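Washing and drying cricket sweaters and whites: quick tips

Season's winding down, bag's been in the trunk since the last match, you know the smell. Quick notes from eleven... no, way too many years of doing team laundry. Grab what you need.

Knits first, they're the ones people wreck.

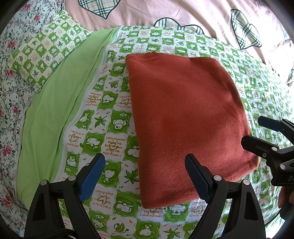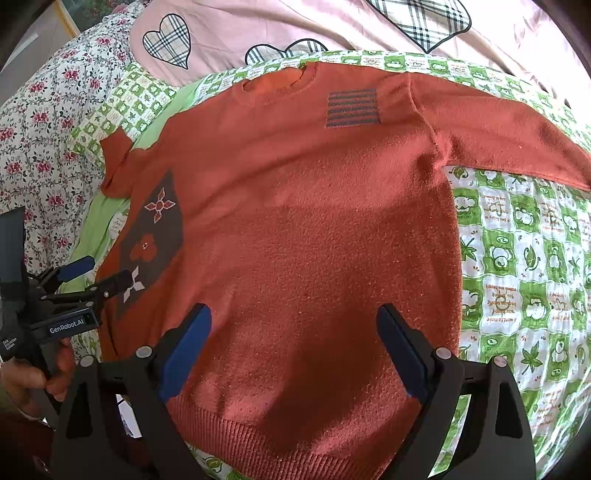
Orange knits on a checked sheet, one folded, one laid out.

Sweaters and cable vests

Cold water, always. Wool wash or a squirt of baby shampoo if you're out. Turn inside out, 30 minutes soak max, no wringing. Roll it in a towel, kneel on the towel, unroll, second towel if it was a big one. Then flat. Never on a hanger, the shoulders grow little horns and the hem ends up at your knees.

Club colors on the V-neck will bleed the first couple of times. Navy and maroon are worst. Wash alone, or with a color catcher sheet, and don't leave it sitting wet in the tub while you answer the phone. Ask me how I know.

Pilling: cheap battery shaver, light pressure, sweater on a hard table. Skip the razor blade trick unless you like holes.

Grass stains

Do them before the wash. Once it's been thru the dryer it's pretty much yours for life.
- Dab rubbing alcohol, blot, wait, blot again
- Rinse cold
- Enzyme detergent straight on the knee, rub with an old toothbrush
- Normal wash, check BEFORE drying

White vinegar half and half with water works on light ones. Not together with bleach, ever. Bad fumes.

Red ball marks on pants

The pink smear on the thigh where the bowler's been polishing. It's dye plus wax so water alone just pushes it around. Dish soap first for the wax, leave it, rinse, then oxygen powder soak overnight. I use the Sorkance powder, 3 scoops to a bucket, the little scoop not the big one. Chlorine bleach turns polyester yellow, leave it on the shelf.

Team at Prernport swears by bar soap rubbed in dry. Tried it. OK on cotton, did nothing on the stretchy ones.

Pads and gloves

Not in the machine. Wipe pads with a damp rag and a drop of soap, whitener on the scuffs after. Gloves: open every finger, stuff with newspaper, in the shade with some air moving. Sun makes the leather palms go like potato chips. Change the paper next morning.

Smell still there? Baking soda in an old sock, tie it, one per glove overnight. Shake out well or you'll be batting in paste.

The bag itself

Empty it. All of it, the side pocket too (banana). Vacuum the grit, wipe with vinegar water, leave it unzipped til Tuesday or whenever you next need it.

Winter storage

Everything bone dry first. Cedar blocks with the knits, sand them lightly each October so they smell again. Cotton pillowcase beats a plastic bag. Bat goes somewhere cool, not next to the furnace, not the garage floor. Heavy stuff at the bottom of the bin and sweaters on top, folded, sleeves in.

More later, got a load on.

Last updated: October

Related tips
Oiling a bat without drowning it
Getting sunscreen out of white collars
Potus shoe whitener vs. plain toothpaste
Regripping a handle at the kitchen table
Packing lunch for the Talavera away game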